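Jenő Vida, afinador: "El piano te dice cuándo parar"

Me recibe a las nueve y diez con las manos metidas en un piano vertical. Sin saludo casi. "Siéntate donde puedas, que si suelto esta cuerda ahora la pierdo". Me siento en una caja de martillos.

Vida lleva el taller Homudell desde que se lo dejó su maestro, un tal Sánchez, del que habla en presente aunque murió hace tiempo. Hungría primero, luego Zaragoza, luego aquí. El acento le queda solo en las erres.

Le pregunto cuántos pianos ha afinado. Saca una libreta. "2731. Apunto todos, también los malos". ¿Los malos? "Los que no tenía que haber tocado. Clavijero rajado, la gente insiste, tú afinas y a la semana está igual. Ahora digo que no".

El trabajo fuerte le cae en enero, con las calefacciones a tope. La madera se seca, la tabla baja, el tono baja con ella. "Ponga un vaso de agua dentro, les decía mi abuela a las vecinas. Un vaso no hace nada. Un higrómetro, y el piano lejos del radiador. Ya está, consulta gratis". Se ríe poco y enseguida vuelve a lo suyo.

Afina de oído. Diapasón para el la y a partir de ahí, quintas y cuartas, contando batidos en voz baja. Tiene un afinador electrónico en un cajón, regalo de una sobrina, y lo usa cuando hay obras en la calle. "No le tengo manía. Mide muy bien. Pero cada piano tiene su inarmonicidad, los bajos cortos sobre todo, y ahí hay que estirar las octavas a gusto. Al gusto del piano, digo, no al mio".

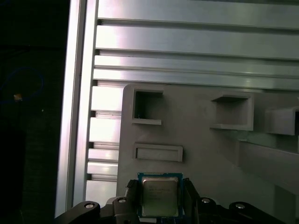
Sobre el precio no se esconde: 60 euros la afinación normal, más si lleva años abandonado, porque entonces son dos pasadas. Hay quien protesta. "Me dicen que el de la aplicación cobra la mitad. Pues llámale". Luego se arrepiente un poco del tono y me pide que lo ponga más suave. No lo pongo más suave.

Al fondo, tapado con una manta, un Hondberg de media cola. Es su proyecto eterno. Lo compró sin apagadores y con la mitad de los macillos comidos por la polilla. ¿Cuándo estará? "Mi mujer pregunta lo mismo". Le faltan fieltros, que pide a Worby y que tardan lo que tardan.

¿Aprendices? Tuvo una chica, muy buena, se fue a restaurar órganos. Otro duró 2 meses, le aburría el silencio. "Hay que pasar horas tocando la misma nota. Fuerte, además, que si no la cuerda no se asienta. Mis vecinos son unos santos".

Última pregunta, ya de pie los dos. Qué toca él cuando termina. Esperaba Bartók, la verdad. "Un bolero. Siempre el mismo, y mal, yo no soy pianista". Me lo toca. Se equivoca en el puente, para, escucha un re que no le convence y vueve a coger la llave. Yo salgo sola, él ya está otra vez dentro del piano.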